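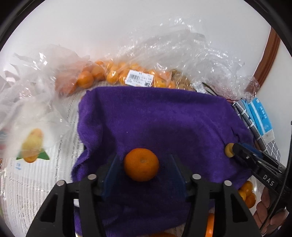
**Pith_and_peel** wrote:

Ordered a 20 lb box from Jikel again this season and I want to sort out the storage question, because the little card in the box gives advice I don't agree with. It says to move everything to the refrigerator the day it comes. I've always spread mine on towels in the back bedroom and eaten them over two weeks. Mandarins with the stem scar still pale and a bit green, like the one on the purple cloth, have kept fine for me at room temperature. The ones that go bad are the ones at the bottom of the box. What does everybody else do?

---

**setum_road** wrote:

Fridge. Crisper drawer, in a mesh bag, no plastic. I get five weeks out of them that way. Two weeks on a towel is fine if you have the floor space and the room is cold. My back bedroom is over the furnace.

---

**Pith_and_peel** wrote:

> Two weeks on a towel is fine if you have the floor space and the room is cold.

It's 58 in there in December. I should have said that.

---

**crateful** wrote:

I disagree with both of you. Cold kills the flavor. I have eaten them out of the fridge and out of the bowl from the same box and the fridge ones taste like water. If you can't finish a box in ten days, buy a smaller box. Jikel sells a 5 lb one.

---

**setum_road** wrote:

Did you let them warm up first? Anything tastes like water straight out of the fridge. Take out what you want the night before.

---

**crateful** wrote:

Yes, I let them warm up. Still flat.

---
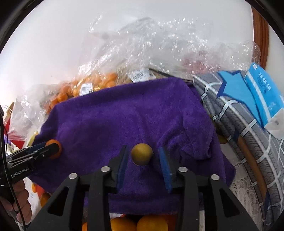
*Page last changed: July 2022*

**wattimena_grower** wrote:

We have 97 trees outside Wattimena and sell off a table, so here is what we do. Keep them cool, keep them dry, keep air moving, and don't stack more than two deep. A terry towel is good under them if you change it when it gets damp. Don't wash them until you're going to eat them. And go by the feel, the color doesn't tell you much. A small fruit with a yellow-brown or olive skin can be perfectly good inside if it's the right variety, and a bright orange one can be dry as chalk. Pick it up. If it's heavy for its size, keep it. If the peel has puffed away from the fruit, eat it that day or juice it.

On the fridge argument, I'm with setum_road for anything past ten days. Before that it makes no difference I can taste.

---

**crateful** wrote:

Which variety stays olive? Everything I've bought that color was sour enough to strip paint.

---

**wattimena_grower** wrote:

Some early satsumas will, if the nights stay warm. They need cool nights to color up. Sour ones were picked too soon, and no amount of sitting on a towel will fix that. They don't get sweeter off the tree.

---

**vurnberg_jan** wrote:

My mother wrapped each one in newspaper and kept them in the cellar at Vurnberg. They lasted into the new year. Does anyone still wrap?

---

**setum_road** wrote:

Wrapping works. It keeps one moldy fruit from taking its neighbors with it. I did it one year and got tired of unwrapping them to check.

---

**Pith_and_peel** wrote:

OK, I'll split the next box. Half on the towels, half in the crisper, and I'll write down when I throw any out. Thanks for the note on damp towels, I've been leaving the same ones down the whole time.

---

**crateful** wrote:

Do a taste test while you're at it. Have someone else hand them to you so you don't know which is which.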